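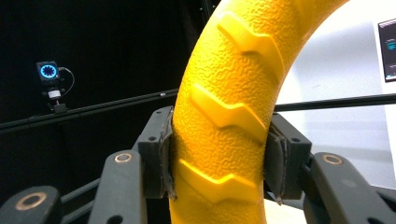 Kursarchiv > Grundkurs Astrologie > Skripte > Teil 2: Die Häuser

Übersicht Skripte Übungsblätter Literatur Termine Kontakt

Teil 2: Die Häuser, und warum wir uns über sie streiten

Hallo zusammen! In Teil 1 ging es um die Tierkreiszeichen, und da waren wir uns ja noch alle ziemlich einig. Bei den Häusern hört die Einigkeit auf. Wer zwei Astrologiebücher aufschlägt, findet mit etwas Pech zwei verschiedene Häusersysteme, und dann steht der eigene Mond plötzlich woanders als gestern Abend. Keine Panik, das klärt sich. Bringt bitte euer Radix-Blatt mit, möglichst mit Bleistift ausgefüllt (ich sehe immer noch Kugelschreiber!).

Für alle, die in der Januargruppe in Omholm dabei waren: Der Text ist derselbe, nur das Rechenbeispiel ist neu. Im alten hatte ich einen Zahlendreher drin, und zwar ausgerechnet beim Aszendenten.

1. Was ist überhaupt ein Haus?

Die Zeichen teilen die Ekliptik, also die scheinbare Jahresbahn der Sonne, in zwölf gleich große Abschnitte zu je 30 Grad. Das hat mit dem Geburtsort nichts zu tun. Ob jemand in Lissabon oder in Helsinki geboren ist, die Sonne steht im selben Moment im selben Grad.

Die Häuser hängen dagegen an der täglichen Drehung der Erde. Sie beantworten die Frage, wo am Himmel über diesem einen Ort sich ein Planet gerade befand: im Osten beim Aufgehen, hoch oben, im Westen beim Untergehen, unter dem Horizont. Darum brauchen wir für die Häuser eine Uhrzeit und einen Ort, für die Zeichen reicht meistens das Datum. Beim Mond reicht es nicht immer, der ist schnell, der wechselt gern mal mittags das Zeichen.

Ich sage im Kurs immer: Planet = was, Zeichen = wie, Haus = wo im Leben. Das ist grob, aber für den Anfang komme ich damit gut zurecht, und ihr hoffentlich auch.

2. Die vier Ecken

Bevor wir ein einziges Haus zeichnen, zeichnen wir das Achsenkreuz. Die Abkürzungen bitte lernen, ich benutze sie ab jetzt ohne Erklärung.

AC, Aszendent: der Grad der Ekliptik, der am Osthorizont aufgeht.
DC, Deszendent: genau gegenüber, der Grad, der im Westen untergeht.
MC, Medium Coeli oder Himmelsmitte: der Schnittpunkt von Ekliptik und Meridian, in unseren Breiten im Süden.
IC, Imum Coeli: gegenüber vom MC, unter uns.

Der AC läuft in einem Tag einmal durch den ganzen Tierkreis. Im Durchschnitt macht das ein Grad in vier Minuten. In mittleren nördlichen Breiten geht es aber ungleichmäßig zu: Jungfrau und Waage brauchen lange zum Aufsteigen, Fische und Widder huschen durch. Das ist der Grund, weshalb man bei uns so viele Jungfrau- und Waage-Aszendenten trifft und die Fische-Aszendenten sich im Kurs immer ein wenig exotisch fühlen dürfen.

Eine Sache, die jedes Mal gefragt wird: Nein, AC und MC stehen nicht immer im rechten Winkel zueinander. Auf der Ekliptik gemessen kann der Abstand deutlich kleiner oder größer als 90 Grad sein. Wenn eure Zeichnung schief aussieht, ist sie wahrscheinlich richtig.

3. Drei Systeme, die ihr kennen müsst

Es gibt viel mehr als drei. Koch, Campanus, Regiomontanus und Porphyrius heben wir uns für den Aufbaukurs auf.

Ganzzeichenhäuser

Das Zeichen, in dem der AC liegt, ist komplett das 1. Haus, von 0 bis 30 Grad. Das nächste Zeichen ist das 2. Haus und so weiter. Fertig! Ein sehr altes System, in der hellenistischen Astrologie viel benutzt und auch in der indischen zu Hause. Der AC selbst kann irgendwo im 1. Haus stehen, auch ganz am Ende. Das MC wandert frei und liegt häufig im 10., manchmal aber auch im 9. oder 11. Haus, in nördlicheren Gegenden sogar noch weiter weg.

Äquale Häuser

Auch hier ist jedes Haus 30 Grad groß, aber gezählt wird vom AC-Grad aus. Steht der AC auf 17 Grad Löwe, beginnt das 2. Haus auf 17 Grad Jungfrau, das 3. auf 17 Grad Waage. Leicht zu zeichnen, man braucht kein Tabellenwerk. Wieder gilt: Das MC ist ein eigener Punkt und nicht automatisch die Spitze des 10. Hauses.

Placidus

Placidus teilt die Zeit, die ein Punkt der Ekliptik vom Horizont bis zum Meridian braucht. Die Häuser werden dadurch verschieden groß, AC und MC sind zugleich die Spitzen von 1 und 10. Es ist das System, das in den meisten Programmen voreingestellt ist und das in den üblichen Häusertabellen steht. Mit der Hand rechnen wir das im Kurs nicht. Jenseits der Polarkreise bekommt Placidus Schwierigkeiten, weil manche Grade dort zeitweise weder auf- noch untergehen.

Und welches nehme ich? Ich arbeite mit Ganzzeichenhäusern und schaue mir danach das MC extra an. Gelernt habe ich mit Placidus, und ich habe lange gebraucht, bis ich mich getraut habe zu wechseln. Ihr müsst mir darin nicht folgen. Bleibt nur bitte innerhalb einer Deutung bei einem System und schreibt oben aufs Blatt, welches es ist.

4. Rechenbeispiel Pranis

Wir nehmen eine Geburt in Pranis, 50 Grad nördliche Breite, an einem Julimorgen kurz nach sechs Uhr wahrer Ortszeit. Die Positionen sind auf ganze Grad gerundet:

AC 17 Löwe
MC 2 Stier
Sonne 24 Krebs
Mond 9 Löwe
Venus 12 Zwillinge
Saturn 20 Steinbock

Erst mal eine kleine Plausibilitätsprobe, die ich euch sehr ans Herz lege. Die Sonne steht im Tierkreis vor dem AC, sie ist also schon aufgegangen und muss über dem Horizont gezeichnet werden. Kurz nach sechs im Juli, das passt. Hätten wir sie unter dem Horizont, wäre irgendwo die Uhrzeit verrutscht, meistens ist es die Sommerzeit.

Jetzt Ganzzeichenhäuser. Löwe ist das 1. Haus, der Mond steht also im 1. Krebs ist das 12., dort haben wir die Sonne. Venus in den Zwillingen kommt ins 11., Saturn im Steinbock ins 6. Das MC liegt im Stier, im 10. Haus.

Und jetzt äqual, mit der ersten Spitze auf 17 Löwe. Das 12. Haus reicht von 17 Krebs bis 17 Löwe. Darin liegt die Sonne, und diesmal auch der Mond! Das 10. Haus geht von 17 Stier bis 17 Zwillinge, Venus rutscht also vom 11. ins 10. Saturn bleibt im 6., das fängt nämlich bei 17 Steinbock an. Das MC auf 2 Stier fällt ins 9. Haus.

Zwei Planeten gewandert, zwei geblieben. Mond im 1. oder Mond im 12., das liest sich in jedem Deutungsbuch ganz anders: einmal sichtbar, spontan, man sieht der Person die Stimmung an; einmal zurückgezogen, vieles passiert hinter der Tür. Ich würde bei so einem Mond beides im Kopf behalten und im Gespräch nachfragen. Er steht immerhin nur acht Grad vom AC entfernt, das merkt man in jedem System.

5. Kurzliste der Themen

Bitte nicht auswendig aufsagen, nur als Spickzettel:

1 Auftreten, Körper, Lebenskraft
2 Geld, Besitz, was mir etwas wert ist
3 Geschwister, Nachbarschaft, kurze Wege, Lernen
4 Eltern, Zuhause, Herkunft
5 Kinder, Vergnügen, Kreatives
6 Arbeit im Alltag, Gesundheit, Pflichten
7 Partnerschaft, Verträge, offene Gegner
8 gemeinsames Geld, Erbschaft, Krisen
9 Reisen, Studium, Glaube
10 Beruf, Ansehen
11 Freundeskreis, Gruppen, Hoffnungen
12 Rückzug, Verborgenes, Einsamkeit

Zum 8. und 12. Haus kommt jedes Jahr jemand ganz blass zu mir. Ein Planet im 8. Haus kündigt keinen Todesfall an, und solche Aussagen machen wir in diesem Kurs auch nicht. Ebenso wenig ist ein leeres Haus ein leeres Leben! Bei zwölf Häusern und zehn Planeten bleiben immer welche frei. Da schaut man nach dem Herrscher des Zeichens an der Häuserspitze und wo der sich herumtreibt.

6. Wenn die Geburtszeit unsicher ist

"Irgendwann morgens" reicht für Häuser nicht. Fragt beim Standesamt des Geburtsorts nach, dort ist die Zeit in vielen Fällen eingetragen. Runde Zeiten sind immer ein bisschen verdächtig, und 100 Prozent Sicherheit gibt euch auch die Urkunde nicht. Steht der AC nahe an einer Zeichengrenze, rechnet das Blatt einmal zehn Minuten früher und einmal zehn Minuten später und legt beide nebeneinander. Ändert sich das Zeichen, schreibt ein Fragezeichen an den AC und stützt die Deutung erst mal auf die Aspekte.

Aufgaben bis zum nächsten Mal

a) Zeichnet das Beispiel Pranis in beiden Systemen, Mond und Venus farbig.
b) Macht dasselbe mit eurem eigenen Radix und notiert, welche Planeten das Haus wechseln.
c) Lest im Kursordner Seite 37, das Blatt zu den Häuserherrschern. Damit fangen wir in Teil 3 an.
d) Wer mag: das Übungsblatt Rivadeneyra, dort liegt der AC auf 29 Grad Fische. Viel Spaß, das ist gemein.

Wir treffen uns wieder um 19 Uhr in Raum 471, und die Ephemeriden liegen vorne zum Ausleihen.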